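Progress report – Bretari folding cell, upkeep and repair
Sep 17, 2024
For the Velstead grant office

Short one this time, sorry, writing between runs. Covers the work on the cell from July up to now. Spending sheet comes separately.

Where we are

Cell is up and running again after the wrist job. Down 7 working days in total, most of it waiting on parts. Run counter stood at 2,000 when we stopped it for the service and we've put 232 more on it after restart. No stops from the arm itself in those. Two from the control PC, see below.

What was done

Wrist cable. The old one had gone stiff near the last joint and was dropping the signal when the hand turned far over. Replaced end to end, no splice. New one is strapped along the arm segments and left with a long loop down to the wrist. First try the loop was too short and pulled at full reach, so we redid it the same afternoon. Fine now.

Fingers. Old pair worn at the tips, cloth was slipping out on the second fold. New pair from Kombo fitted and lined up. Took three goes to get them closing square – the bolt holes on the first set were slightly off and Kombo swapped them at no charge. Invoice shows zero for that line, this is correct, please dont query it.

Base. All bolts on the base checked and retightened. One was under torque. Marked with paint pen so we can see if it moves again.

Emergency stop. Tested every morning before power to the arm. Log sheet is in the binder. One morning in July has no entry, we did the test but forgot to sign.

Zero position. Reset after the cable work. Checked against the table at 5 points, all inside the limit we gave in the proposal. Will repeat monthly.

Software. Tralia update went on in the same week, which in hindsight was a bad idea, took us a day to work out which problem came from which change. Both PC stops were the update. Rolled back to the older version for now, waiting on the patch.

Still open

– Cables behind the base need tidying. Works but is a mess, and slow when you have to trace one.
– Spare wrist cable not ordered yet. Quote is in, need your ok on the amount as its over the small purchases limit.
– Fast approach speed is still turned down. Want more runs on the new fingers before we raise it.
– Written procedure for finger change is half done. First part is good enough that the night shift used it.

Checks after the finger change are done with a folded towel on the table, hand brought in low over one end, slow speed. We look at tip height and whether both fingers clear the cloth on the way down.
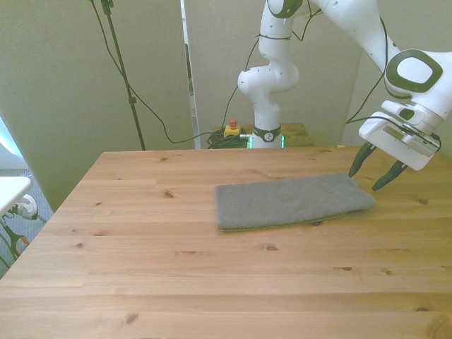

Folding cell, gripper just above the right end of the gray towel.

Tip height came out a bit high on the first pass, corrected in the tool settings, then saved and backed up. Old settings kept in case we need to go back.

Next period

Order the spare, finish the procedure, put the Tralia patch on by itself with nothing else changed that week. Cable tidy when there is a free half day. If the speed goes back up without trouble we should make up most of the lost runs before the next report. No change asked for on the end date.

2 comments | Shared 5 times

Related items
Bretari folding cell – parts list and spares
Bretari folding cell – July progress report
Velstead grant office – small purchases, how to ask
Kombo finger set – return form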